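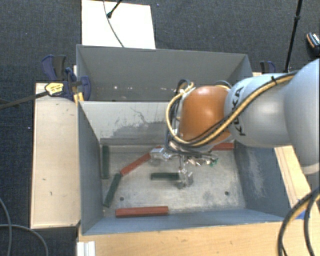

Bar sorting in the front bin, with the two-finger gripper on the KUKA.

Workshop tips: trying out grippers on bar stock in a bin

Posted 19 June 2023

I've been swapping grippers on and off for a good while now, and I keep getting emails asking which one to buy. I can't really tell you that, but I can tell you how I test them so you don't waste a weekend like I did (several weekends, if I'm fair to the rest of the family).

Clamp the bin first. I use ordinary bar clamps, the kind you'd grab for gluing up a shelf, and let them hold the bin against its neighbour. A bin that creeps a few millimetres every time a finger bumps the wall will make a good gripper look terrible. I blamed the poor Fiadzo for a whole evening before I noticed mine was wandering across the floor!

Pick pieces in two colours. Red and dark green work well for me, and the colour tells me which length I'm watching without having to squint. Scuffed metal bins are fine too – don't go out and buy a shiny new one, the glare is a pain if you're using a camera to find the parts.

Do the easy pick last. Everybody wants to start with the bar lying by itself in the middle of the floor. Start with the ones hard up against a wall, or one leaning into another, as that's where grippers show their differences. I do 50 picks per gripper, tip the bars out and back in after every 10, and write down every miss with a pencil. Spreadsheet later, pencil now.

So, the 3 I've had on the arm:

Lokska two-finger. Lovely grip, slim tips, gets down beside a wall better than anything else I've tried. The linkage collects grit, so give it a going-over with an old toothbrush.

Fiadzo parallel. Strong and dead simple, but the body is fat and it fouls the bin rim on corner picks. Great if your parts are on an open table.

Flosa soft pads. Nice on painted bars, no marks at all. Slid off anything with oil on it, and I went through two sets of pads before I gave up and wiped every bar down with metho.

Cables! Please leave more slack than you think you need. Run the arm slowly through its worst twist by hand control and watch the loop the whole way. If it goes tight anywhere, undo the tie and start again. I like one small tie up on the link and a big loose loop around the joint – looks messy, works fine. Check it again after changing grippers, too, as the plug never ends up in quite the same spot.

Bits of bright tape are handy on the timber around the bin. I mark where things sit so I can put them back after sweeping. Use the painter's kind, or you'll be scraping glue off in September.

Keep your speed the same for every gripper. I lock mine at 500 mm per second and leave it there, even when one is clearly begging to go faster. And stay outside the arm's reach while it's running, with the stop button where your hand can find it.

Next up is the Trisinholm controller, which a few of you have asked for. It's still in its box under the bench and I'm waiting on a connector.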